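Plulten on vinyl: notes after two weeks of listening

25 Mar 2019

The repress of Plulten's first twelve-inch arrived in January and I have been slow to write it up. I wanted to play it on both turntables, and then I wanted to compare it with the old digital files, and then the amplifier went in for a new volume pot. It is back now and the left channel no longer drops out below nine o'clock.

Some details first. The label is Hastlow, the catalogue entry lists four tracks, and the run is 571 copies. Mine is a standard black pressing in a plain card sleeve with a poly-lined inner. It plays at 45, although the centre label does not say so. I worked this out from the vocal on A1, which at 33 sounds like a man talking through a mattress.
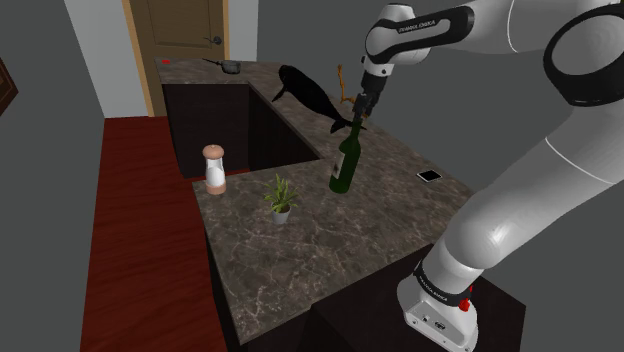
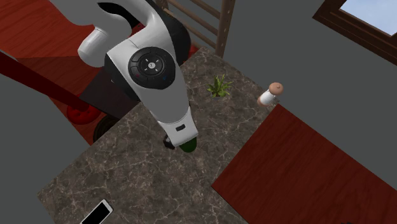
Side A opens with 'Sutcliffe', the one most people will know from mixes. It runs at a fairly steady 118 for the first half and then drifts, because it was sequenced on one machine and recorded live to tape in a single pass. The kick is short and dry with very little below 50 Hz. The weight comes from the bass line, a two-note figure with the second note landing slightly behind the beat. On the files this always sounded like sloppy timing. On the record it sounds deliberate, and I think the difference is in the attack. The files were limited quite hard and the front of each note was flattened, so the ear had nothing to measure the delay against.

The hi-hats are the part I would have changed. They sit high in the mix, they are panned hard right, and they have a ringing component at what I would guess is 9 kHz. With an elliptical stylus this is tolerable. With the cheap conical one on my second deck it turns into spitting on the last third of the side. Clean the record before blaming the cartridge. Mine had paper dust in the grooves straight out of the sleeve and a single wet wash removed most of it.

A2 is the beatless version, and it is better than that sounds. The chords from the main version are slowed down and run through a spring reverb, with the original bass line left in at a very low level. There is audible hum. I checked with the amplifier on another input and the hum is on the record. It is at 100 Hz, so mains, and it stops abruptly four bars before the end, where somebody must have muted a channel. I have grown fond of it.

Side B is where the remix is. Lucero Cárdenas takes the vocal from 'Sutcliffe', discards everything else and builds a new track under it at 124. The drums are from a sampler with short memory and a coarse converter, or a good imitation of one, and the snare has that grainy tail you get when a sound is pitched down after sampling. She keeps the arrangement very bare. For the first 40 bars there is the kick, a closed hat and one word of the vocal, repeated with the gap between repeats getting shorter by a beat each time. When the chords do come in they are out of phase with the vocal loop, and the two only line up every 7 bars. This makes it awkward to mix out of. I tried it three times at home and got it right once, by ignoring the vocal and counting the kick.

I should say that I do not play out any more, and my idea of what works on a floor is a decade old. A friend who does still play used the remix near the start of a set and told me people stayed put for it. He has the files, though, and he had looped the opening to give himself more room, so I am not sure what that proves about the record.

B2 is called 'Dutilico'. It is the shortest of the four and I like it the most. It starts in the middle of a phrase, with the tape coming up to speed, so the first two seconds rise by a semitone or so. After that it is an electric piano, an uneven hand drum and a synth line which uses the same two notes as the bass on A1, three octaves up. No kick at all until the last minute. The stereo image is odd: the piano is nearly mono and the drum wanders from side to side with no relation to the tempo. On headphones I find this tiring. On speakers, sitting a bit further back than I normally would, it fills the room nicely.

Pressing quality is decent. The hole is very slightly off centre on side B, which you can see in the movement of the arm and can just about hear in the long piano notes if you go looking. Surface noise is low apart from a run of 8 ticks near the start of A2, one per revolution, from a mark I can feel with a fingernail. I have not sent it back. The cut is quieter than most modern twelves, by 2 or 3 dB against the records I keep for comparison, and I would rather have it that way and turn the gain up.

For anyone who wants the settings: tracking force 1.8 g on the elliptical, 3 g on the conical, anti-skate matched, arm level. I tried the arm a couple of millimetres lower at the back and the hats became slightly less sharp, along with everything else, so I put it back.

The files are still on sale and have not been remastered, as far as I can tell. I lined up the A1 file with my own transfer and the file is a little faster throughout, which could be my deck. I will check it with the strobe disc when I find the strobe disc.

Next up is the second Hastlow release, which has been sitting on the shelf unopened, and after that the tape I mentioned last time, provided the machine will still play it. The pinch roller has gone shiny and I have a replacement on order.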